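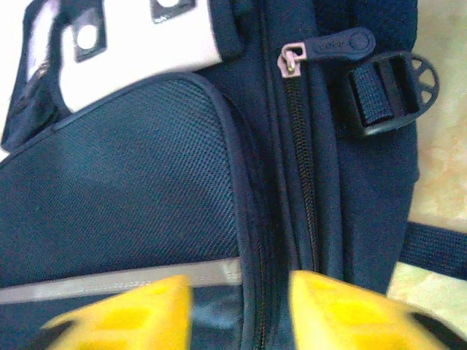 Wikström, contributing editor, bags and luggage section

Backpack (also rucksack, daypack)

A backpack is a bag carried on the back by two shoulder straps. Used for school, work, walking, travel. Sizes vary a lot, from small daypacks to framed packs for long trips. In Britain "rucksack" was the usual word for years, both are now common.

Fabric
Mostly nylon or polyester, sometimes canvas. Dark colours are popular, navy and black above all, as they hide dirt. Mesh turns up on pocket panels and on the back padding. Lighter than solid cloth and lets air through, but snags easily. Keep keys away from it.

Piping
A thin rounded trim sewn along a seam. Follows the curve of a pocket, covers the join and helps the panel keep its shape. May match the fabric, navy on navy for instance, or contrast with it. Wears first at the corners.

Zips
Nearly all modern packs close with a coil zip. The teeth are a continuous spiral of plastic, bends round corners better than metal teeth. The slider is normally metal. Pulls can be cord, metal, or moulded rubber, often a long teardrop shape with raised lettering. Rubber is easier to grip with gloves on. A vertical zip on the front generally opens a flat pocket, good for papers, bad for anything heavy.

The Drarel daypack had a front zip of this sort, 11 inches long. Later versions were cut to 9, after complaints that the pocket sagged when full.

Reflective strip
A band of grey or silver material, sewn or bonded on. Dull by day, bright in headlights. Placed low on the front pocket on many school bags. Loses its effect with washing and scuffing, wipe it with a damp cloth only. Mestix was selling strips seperately for a while, in packs of 2, to be ironed on. They peeled.

Care
Empty every pocket first. Shake out crumbs. Hand wash in cool water with a little mild soap, rinse, hang upside down with all the zips open. Stiff zip: rub a candle stub or or a soft pencil along the teeth.

See also
Satchel
Duffel bag
Clorkel frame pack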